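Swapping the fingers on the Nerklow gripper

2 min read

Quick one, kettle's on. Finally did the gripper on the arm in the spare room. It's been dropping things since March and I kept blaming the code.

Wasn't the code. Left finger had worked itself loose at the base, you could wiggle it by hand. Both screws. So – power off, arm parked pointing at the wall, fingers off, old threadlock scraped out with a toothpick. New pair came from Sandbridge, 18 dollars plus postage, which is fair enough. Jocelyn Ocampo told me ages ago to do them as a pair and I didn't listen. Should of.

Things I'd forget otherwise: do the screws up finger tight first, close the gripper on a bit of card, THEN tighten. Otherwise they go in crooked and you're doing it all again. Also write down the old zero before you touch anything. Mine was 249. I very nearly didnt.
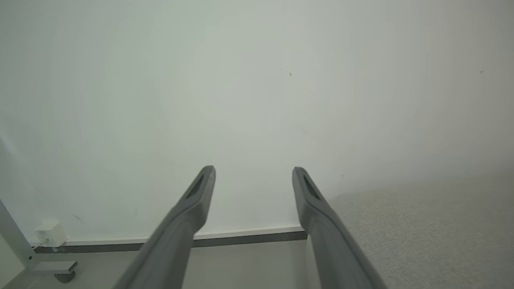
Zeroing was the fiddly bit. Opened it right up, checked the wrist camera, nudged one side, checked again. The tips are what I go by – near enough the same height now, with a good wide gap between them, and the slots under each tip leaning away from each other. Saved that as the new open position. Closing force I left alone, will look at it after a week of use.

Next is the cable at the elbow, it's rubbing. Might be a job for cable sleeve, might just be tape again.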